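# 켄디코 탁상 돕소니언 망원경 사용기

5월 들어 베란다에서만 보던 달을 밖에 나가서 보기 시작했다. 그 전까지 쓰던 것은 삼각대가 흔들리는 입문용 굴절 망원경이었고, 배율을 조금만 올려도 손을 뗄 때마다 상이 떨려서 결국 안 쓰게 됐다. 그래서 다리가 없는 물건을 찾다가 켄디코(Kendico)의 탁상용 돕소니언을 샀다. 두 달 정도 써 본 내용을 적는다.

## 구성품

상자에는 경통, 조립이 끝난 가대, 접안렌즈 2개, 등배 파인더, 먼지 덮개가 들어 있다. 설명서는 영어와 일본어만 있다. 그림이 커서 읽지 않아도 조립에는 지장이 없었다. 경통을 가대에 물리고 손잡이 나사를 조이면 끝이다.

초점거리는 600mm다. 기본 접안렌즈 중 긴 쪽은 쓸 만하다. 짧은 쪽은 시야가 좁고 눈을 바짝 대야 해서 안경을 쓰는 사람에게는 불편하다. 나는 안경을 벗고 본다. 난시가 심하면 접안렌즈를 하나 따로 사는 편이 낫겠다.

파인더는 붉은 점이 뜨는 방식이다. 밝기 조절이 두 단계밖에 없고 낮은 단계도 밝다. 어두운 별을 찾을 때는 점 때문에 별이 안 보인다. 셀로판지를 작게 잘라 붙였더니 나아졌다.

## 광축

받은 상태에서 광축이 꽤 틀어져 있었다. 별을 초점에서 빼 보면 동심원이 한쪽으로 몰려 보였다. 주경 뒤쪽 나사는 육각렌치로 돌리는데 렌치가 들어 있지 않다. 판매 페이지에도 이 얘기가 없다. 동호회의 드네시 렝옐(Dénes Lengyel) 씨가 콜라리(Kolari) 조준 아이피스를 빌려줘서 맞췄고, 처음이라 저녁 한 번을 다 썼다. 그 뒤로는 차에 싣고 다녀도 크게 틀어지지 않는다.

## 실제로 본 것

달은 좋다. 명암 경계 부근의 크레이터가 또렷하고, 보름 무렵에는 눈이 부셔서 필터가 있어야 한다. 목성은 줄무늬 두 개가 보이고 위성도 쉽게 찾는다. 대적점은 한 번도 못 봤다. 토성은 고리가 본체와 떨어져 보이는 정도까지다. 카시니 간극은 보였다고 말할 자신이 없다.

성단은 기대보다 좋았다. 프레세페는 긴 접안렌즈로 보면 시야가 꽉 찬다. 은하는 우리 동네 하늘에서는 포기하는 게 맞다. 교외 주차장까지 나가서 M81과 M82를 뿌연 얼룩 두 개로 봤다. 같은 자리에서 옆 사람의 큰 망원경으로 보니 M82의 길쭉한 모양이 확실했는데, 구경 차이는 어쩔 수 없다.

인공위성은 따라가기 어렵다. 가대가 손으로 미는 방식이라 빠른 물체는 금방 놓친다. 우주정거장은 맨눈으로 보는 게 편했다.

## 가대의 움직임

수평 방향은 처음에 뻑뻑했다. 밀면 걸렸다가 한꺼번에 돌아가서 행성이 시야 밖으로 나가 버렸다. 중앙 볼트를 반 바퀴 풀고 패드에 파라핀을 발랐더니 부드러워졌다. 수직 방향은 천정 부근에서 앞쪽이 무거워진다. 접안렌즈를 무거운 것으로 바꾸면 더 심해지므로 손잡이 나사를 그때그때 조여야 한다.

탁상형이라 받침이 필요하다는 점은 사기 전에 생각해 둘 것. 캠핑용 접이식 테이블은 안 된다. 바람이 없어도 흔들린다. 나는 우센(Usen)에서 나온 낮은 원목 스툴에 올려 쓴다.

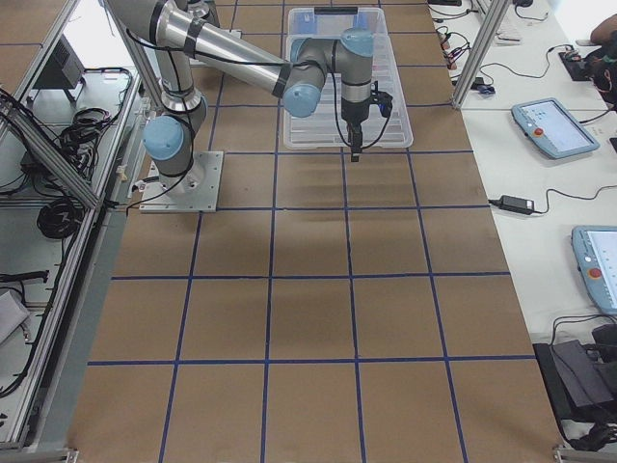
*갈색 크라프트지에 남색 테이프로 칸을 나눈 긴 작업대*

## 관측회에서 써 보니

수요일 저녁마다 모이는 동네 관측회에 가져가 봤다. 그날은 14명이 왔고, 절반은 망원경을 처음 보는 사람이었다. 아이들이 쓰기에는 높이가 맞는다. 경통을 잡고 매달리려는 아이가 있으면 곁에 붙어 있어야 한다. 가대가 가벼워서 조금만 세게 밀어도 통째로 돌아간다.

와지드 아레인(Wajid Arain) 씨는 자기가 쓰는 자동 추적 장비보다 준비가 빨라서 좋다고 했다. 자동 쪽이 정렬을 마칠 때 나는 이미 달을 다 보고 줄을 한 번 돌린 뒤였다. 반대로 행성을 여러 사람에게 보여 줄 때는 이쪽이 귀찮다. 한 사람이 볼 때마다 다시 중앙에 맞춰 줘야 한다.

이슬에는 약하다. 거의 2시간쯤 지나면 파인더 창부터 흐려진다. 주경은 그날 괜찮았다. 집에 돌아오면 덮개를 열어 놓고 말린다.

## 사진

전화기를 접안부에 대고 달을 찍는 정도는 된다. 별도 어댑터를 끼우면 앞이 무거워져서 경통이 내려앉는다. 장시간 노출은 추적 장치가 없으니 애초에 안 되고, 그걸 원하면 다른 제품을 봐야 한다.

## 정리

좋은 점
- 꺼내서 바로 쓸 수 있다
- 달과 밝은 성단이 값에 비해 잘 보인다
- 한 손으로 들고 계단을 내려갈 수 있다

아쉬운 점
- 광축을 직접 맞춰야 하고 렌치가 없다
- 파인더가 너무 밝다
- 짧은 접안렌즈는 구색 맞추기에 가깝다
- 받칠 곳이 따로 필요하다

별 다섯 개 중 넷. 광축 맞추기가 싫은 사람이라면 셋. 접안렌즈는 하나 주문해 놓았고, 받아서 토성을 다시 보면 이 글에 덧붙이겠다.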